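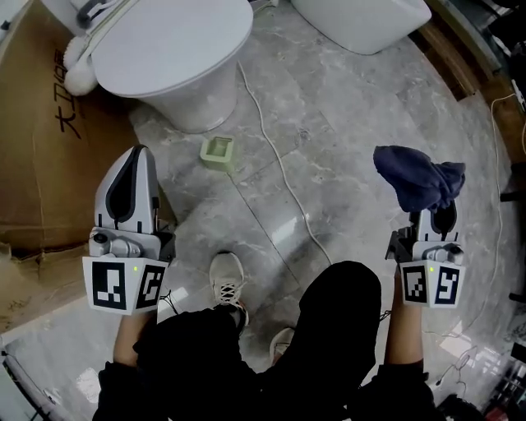
Stop Blaming the Hands

Everybody in this business wants to talk about the policy. The model, the training run, the loss curve. I want to talk about a lost tracking tag and a phone charger cord.

Quick version. We collect demos with hand-held grippers, one per hand, tags on the mounts, green light on top. Picking up cloth from a bathroom floor, that kind of thing. Those demos went into the Milgate arm. In November the Milgate arm closed its jaws on a rag and a loose cord together, kept pulling, and took a power brick off a shelf. It landed 2 feet from Jericho Enriquez. No injury. One cracked tile. Jericho was fine about it, more than I would of been.

The incident report from Manninen says "operator demonstration quality." Three words that mean somebody's hands were sloppy.

I don't buy it. I've watched the episodes. The hands were OK. A person with cloth in one gripper and cables on the tile just steers around the cables, because a person knows what a cable is. They don't even look like they're avoiding it. Then the arm gets the motion and none of the reason. Nothing in those demos says stop. Nothing says let go. We never recorded a letting go!

And the tags. In almost 30 episodes the left tag drops out for a moment when the wrist turns, and our software draws a smooth line through the gap. Smooth line, wrong place. We knew. It was on a list. Ollari, who wrote the tracking piece, flagged it in the release notes and we clicked past.

So what do people do after a scare like this? They clean the floor. Brollis wants every site cleared before recording -- no boxes, no cords, nothing under the sink. I think that's backwards. Real bathrooms have a charger on the floor and a flattened box against something. Clear all of it and you get an arm that has only ever met a showroom.

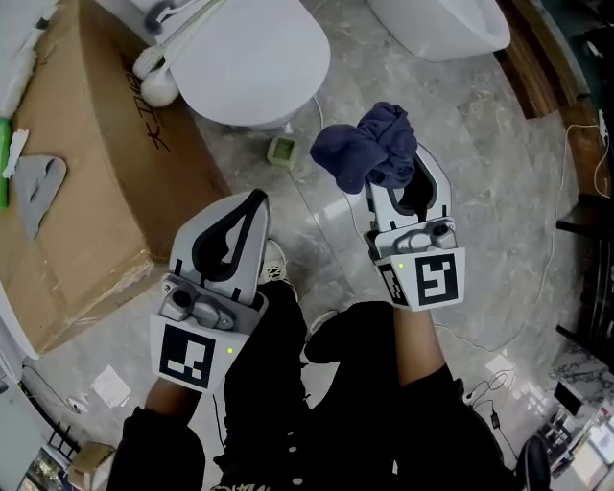 What I'd do instead

Keep the mess. Label it. Mark every cord in every episode, boring as that is.

Throw out any take where a tag goes missing, don't patch it. We'd lose some good work. Fine.

Put a pull limit on the arm that lives outside the policy. Cloth off a floor weighs nothing. If the jaws feel more than that, open. It's 2 lines in the controller config and it was switched off on ours for a speed test and never switched back on. That's the part of the report I'd of put on page one. It's on page 3, in a table.

And record some failures on purpose. Grab the wrong thing, feel it tug, let go, back up. Nobody likes doing these takes, they look bad in the weekly count -- so change teh count.

Jericho's back on collection already, same grippers. The limit is on. I checked it myself this morning and I'm going to keep checking, until somebody makes it impossible to turn off without a second person signing.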